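Plerngate Bench Parts Set: README

Version 14. Maintained by Brayan Guzmán.
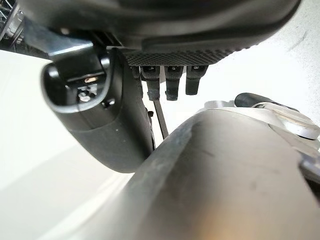
The set covers small parts and containers handled on a white work surface: cylinders, rods, cups, caps and fasteners. It was put together for people who write sorting and storage instructions for shared workbenches and need a consistent list of what the parts are called and where they go.

Contents

The set has 947 entries. Each entry has a part name, a shape class, a color, a finish and a storage location. Of these, 539 also have a handling note. Entries without a handling note can be picked up and put away in any orientation.

Shape classes

cylinder: straight sides, flat ends, any length greater than the diameter
disk: as cylinder, but length less than the diameter
rod: slender, uniform thickness
cup: one open end, closed base, straight or tapered
other: anything that does not fit the classes above

A rod with a thread along its full length is still a rod. A rod with a head is a fastener and belongs in other.

Color and finish

Color is recorded under the bench lamp with the room lights on. Use the plain names in colors.txt. Do not write "charcoal" or "graphite"; write "dark gray". Finish is matte, satin or glossy. If a part has more than one finish, record the one that covers the larger area and put the second in the comment field.

Storage locations

There are 17 locations, numbered from the door end of the bench. Cylinders and disks share the wide drawers. Rods lie flat in the long tray and are never stored upright in cups. Location 14 is for parts waiting on a name.

Bench surface

The white surface is wiped before each session and left clear of paper. Dark parts are easy to find against it. White and clear parts are placed on the gray mat.

Known problems

Cups and short cylinders were mixed up in early versions. Most were corrected in version 9, but entries from the Espinoza drawers have not been rechecked.
The Stotent rods are listed by length only. Diameter is missing.
Scuffs and wear are recorded in the comment field with no fixed wording, so searching on them is unreliable.
Two suppliers use the same part name for different caps. The Govunov caps have the suffix -g.

Changes

New entries are merged on Sunday. Send corrections with the entry number and the field name. Renamed parts keep their old entry number. Numbers of deleted entries are not reused.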